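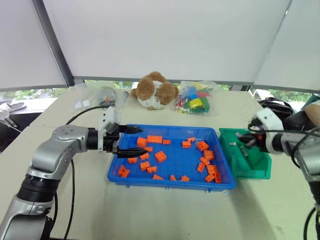 Orange bricks in a blue tray on the long table.

I've been going to business award evenings and small enterprise fairs for 14 years, and I can't remember one I enjoyed as much as the Flaradska founders' gathering at Hindham last week. I went mostly as a guest of Ogilvie, the bookkeeping firm I do a bit of mentoring for, who had been shortlisted in the regional category and were far more nervous than they let on during the train journey.

The day part was a fair, with 133 stands spread over two floors (wear flat shoes, if you go next year, the stairs are steep). I had a lovely long chat with a couple who run a bakery school and want to take on apprentices, and came away with a bag of rye rolls and three business cards I have already muddled up. Upstairs was quieter and rather warmer, and that was where the talks were held.

The one everybody was waiting for was Gunnlaugur Baldursdóttir, founder of the training consultancy Wistuvberg and winner of this year's main honour. She spoke for forty minutes without notes, mainly about her first contract, which paid 3000 pounds and took her the best part of a year to finish — she still has the invoice, and she read it out to us, late fees and all! I liked her advice on hiring, too. She asks every candidate to tell her about a customer they disappointed, and then she keeps quiet and listens.

Dinner ran late, as these things do, and the awards didn't start until the coffee had gone round twice. There were 12 honours in all, and Ogilvie came away with a commended certificate, which they carried home wrapped in a scarf. I thought they deserved a bit more, but I'm fond of them and not at all fair about it.

Nominations for next year open in the spring, and you can put forward your own firm or somebody else's. The soup at lunch was leek and potato, and very good.

Posted Dec 21, 2022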